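24 June 2022

Finished the Esta book last night, all 555 pages of it, and I am still not sure what I was supposed to be frightened of. The cover promised gothic horror. What I got was a damp house called Landura, a locked nursery, a housekeeper who stands in doorways, and a narrator who hears things and goes back to bed. The first death is on page 129. I checked, because by then I was reading with one eye on the page numbers, never a good sign.

I keep being told that gothic is all about atmosphere and that I'm impatient. Maybe. But atmosphere has to lead to something. If the wind moans in April and it is still moaning at Christmas, I start to think about the window frames.

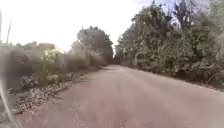 The other thing I don't believe is the diary. The whole novel is meant to be the narrator's private journal, and yet she explains to herself who her own sister is. She writes down eleven lines of conversation word for word after being chased across a moor. I have kept a diary for years and have never once recorded a conversation properly. Most of mine say things like "row about the boiler, see yesterday". I know it's a convention of the genre and the old ones did it too, but the old ones usually had the manners to be letters to somebody.

Walked for an hour before supper trying to decide if I was being unfair. Came back thinking I'd been too kind about the housekeeper.

What I will grant it: the chapter with the well is good. It is short, it is told plainly, and the author leaves out the one thing you want to know. I read it twice. If the rest had been written like that I'd be pushing it on everyone at the reading group instead of moaning in here.
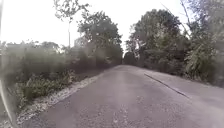

Next on the pile

Plultum, which is supposed to be science fiction, though the blurb is careful never to say so. A colony, a failed harvest, a machine that may or may not be praying. Ogilvie have brought it out in one of those plain covers that mean they'd like it to be taken seriously. It came out first in 2000 and went nowhere, and now it is "rediscovered", a word I distrust on any jacket. Somebody rediscovers a masterpiece every few months and most of them turn out to have been left alone for a reason.

Still, I've read the opening and there is no weather in it at all. I'll give it fifty pages. The Esta goes back to the library tomorrow, along with the one about the lighthouse that I never started.

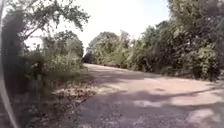
Shade across the road, trees on both sides.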